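February, late, kitchen table.

Went to the open afternoon at Drerport after all. Hoi-yan Lo had put my name down and I had run out of excuses. Parking was 2 dollars, which I resent.

Davoud Kordestani did the talking for Estix. Plenty of "soon" and "in the home," and a slide that said 100 in very large type with no unit after it. I asked him 100 what. He said they'd get to that. They did not get to that.

Then we all shuffled over to the machine they call Dogar. The job was wiping red scribble off a small white board. I have watched my niece do the same job with her sleeve. Two arms on it, one at each side, and a blue eraser. I wanted to ask who makes the scribble and how hard they press - it matters, if you're going to sell me on this - but a man from Tokis had the floor and kept it.

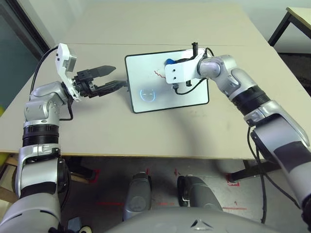
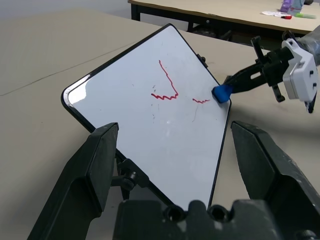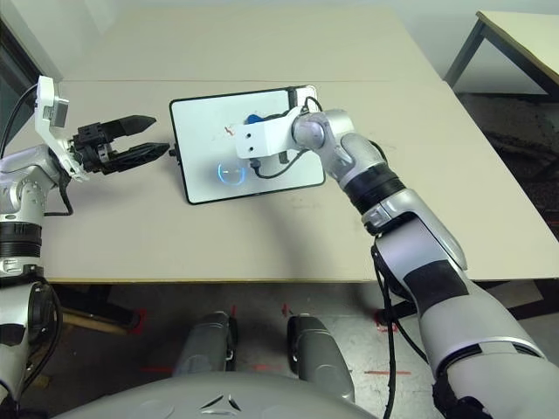
Hoi-yan thinks I'm being unfair. She says the cleaning is beside the point and what counts is two hands working together on a thing that can slide. Fine, maybe. I'd believe it sooner if they let one of us bring our own board, with old marker on it, and put it down crooked. I said so on the comment card. It had room for 30 words and I used the back.

Coffee was decent. She wants to go again when they show the folding. I told her I'd think about it.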